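Progress report to the Stusar fund: Flonlow community reading rooms, spring

We're halfway through the grant and I'm happy to say the Flonlow reading rooms are busier than we dared plan for. The application promised 200 registered borrowers by the end of May. We passed 300 before the month was out, and people are still signing up on Sunday afternoons, which used to be our quietest time.

Most of the money so far has gone into books. We now hold about 2,000 titles across the two sites, Skilau Street and the old Győri bakery building. Large print and graphic novels go out fastest — we simply can't keep the graphic novels on the shelf! The second order leaned heavily toward both, and we held back on cookbooks, where donations already cover us well.

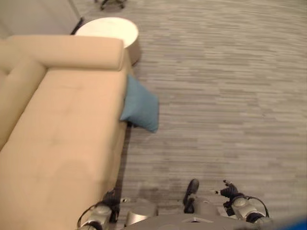

The evening read-aloud group at Skilau Street has settled into a good rhythm. It began with short stories and has moved on to a full-length mystery, a chapter or so each week, and there's a lot of arguing over who did it. Several parents from the group have asked for a version for younger kids. We'd love to try it over the summer if the remaining activity budget can stretch to it.

Two things are behind schedule. The online catalog still doesn't show which site a book is at, so borrowers have been calling to check. The supplier has sent us a fix and we're testing it now. The outside book return at Győri is also waiting on a permit from the city, and we've moved that cost into the next quarter.

Spending is slightly under budget as a result. The full breakdown is attached, along with borrowing figures by month. We'd like to shift the unspent printing money to children's books — please let us know if that needs a formal request.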